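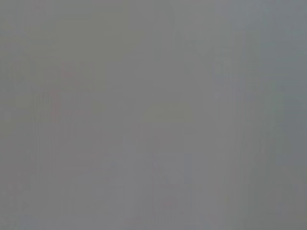

### 4.2 The naming of grays

The Norutari paint catalog lists 800 colors, of which 50 are grays by the company's own index. We say "by its own index" because the word gray appears in only two of their names. The rest are called after weather, birds, building stone, and various states of mind. A buyer who wants gray paint and looks under G will find Garden Path, which is green.

This matters for our wider question, which is how people who share a building come to agree on what it looks like. The stairwell survey at Ullari (Section 3) asked residents to name the color of their landing in their own words. The management company had already named it, in the January notice, as Distant Harbor. No resident used this term. The most common answer was "gray," followed by "light gray," followed by "the color it's always been," which was wrong in every case, the landings having been cream until the last repainting.

The Clanutberg municipal records give a longer view. Work orders for public buildings there used plain color words until the town adopted the Pelletier chart, after which they used chart names, and the number of complaints about the wrong paint rose. Clerks had trusted the chart to remove doubt. What it removed was the habit of sending someone over with a brush to try a patch on the wall. We found one corridor that had been ordered as Pewter Morning, delivered as Pewter Evening, and signed off by an inspector who wrote "matches" in the margin without saying what.

It would be easy to blame the names, and several of our respondents did so at length. But the plain words have troubles of their own. A gray that stays gray in all company is hard to find. Next to a red door it leans green; under a warm bulb it leans pink; on a tall wall it may do one thing at the top and another near the floor.

**Figure 3.** Pale gray with a slightly cool, greenish-silver cast in the upper half and a faintly warmer one lower down. A lighter vertical band widens toward the bottom.

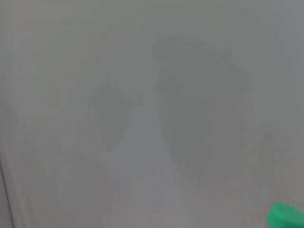

Residents dealt with this better than we expected. Asked to settle on a single name for their landing, 14 households managed it in one sitting, usually by giving up on hue and describing use instead: "the downstairs color," "the color by the mailboxes." These names are useless to a paint supplier and perfectly clear to anyone who lives there. They also survive repainting, a property the Norutari names can't claim, and they cost nothing to print.

We don't propose that catalogs follow suit. A tin marked The Color by the Mailboxes would sell poorly outside Ullari. We do suggest that shared color terms be treated as a kind of address, fixed by where the speakers stand, and that agreement on the term be measured apart from agreement on the shade. The two came apart in most of our interviews, and the speakers seldom noticed. Section 4.3 takes up beige, where matters are worse.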